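Lema Table Kit – two-arm student set for clearing a table
Wallum Education Robotics
Product no. 2708
Page updated 19 March 2019

The Lema Table Kit is a pair of small arms for school clubs and college teams who want to train for household tasks. It was prepared together with the robotics club at Genlow, where students of the senior group use it for their project on clearing up after a meal. The arms are driven in turns, and every student keeps a log of his or her own runs.
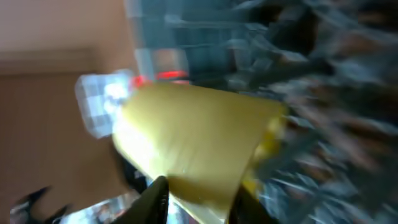
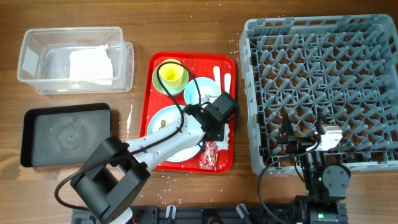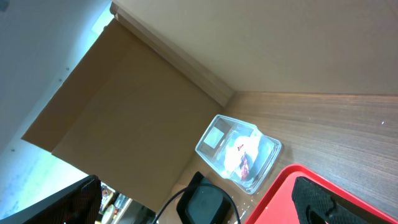 Genlow club project, clearing up after a meal.

How many students can work with one kit?
Three is the number we recommend. One student operates the left arm, one operates the right arm, and the third follows the log and calls the stop. Bigger groups should change places after each run.

What the task teaches

Clearing a table looks easy until a team must write it down as steps. A cup must be gripped differently from a plate, and thin things such as wrappers and paper are harder than both. Faith Gachanja, who teaches the senior group, asks her students to plan the order of the objects on paper before the power is switched on. She finds that the groups with a good plan make fewer runs and argue less.

The course book has 10 lessons. The first ones are about safe movement and the names of the joints. After this come gripping, putting down, and using two arms without collision. The last lessons are left open so the club can choose its own objects from the kitchen cupboard. Please choose plastic ones for the beginning – ceramic plates can wait.

In the box

Left arm and right arm, each with gripper
Mounting rail with brackets and bolts
Wrist cameras and one overhead camera
Power supplies and cables
Spare gripper fingers
Course book, printed, with teacher notes
Hex keys

Not in the box: computer, table, dishes. Any solid table is suitable if the rail can be fastened well. Folding tables shake too much and the camera picture suffers from it.

Software

The arms are controlled with Humico, which is installed from the memory stick in the lid. One licence covers one club. Humico records the joint positions and the camera pictures together, so a student can play back a run and see at which moment the grip was lost. In February we corrected the fault where the right arm did not return to its rest position after a stop. Clubs with the older version should write to us for the new file.

Comments from the club

"My favourite lesson is the one with wrappers. We needed more than 20 tries, and then Rosaura changed the angle of the wrist and it was much better." – Hamisi Koech, student

"I would like longer cables. For the rest I am satisfied, and the colour labels on the plugs are a good idea." – Rosaura Muñoz, student

We have read the remark about cables. An extension set is in preparation and will be sold separately.

Care

Wipe the gripper fingers with a damp cloth after work with food remains. Do not spray cleaner on the motors. Check the rail bolts before each session, and store the arms in the folded position.

Ordering and loan

Schools can buy the kit or borrow it for one term. For a loan we need a signed form from the teacher in charge. Questions about orders go to Emmanuel Okoth, and questions about the course book or a teacher training day go to Rakiya Okonkwo. Please write the product number in your message.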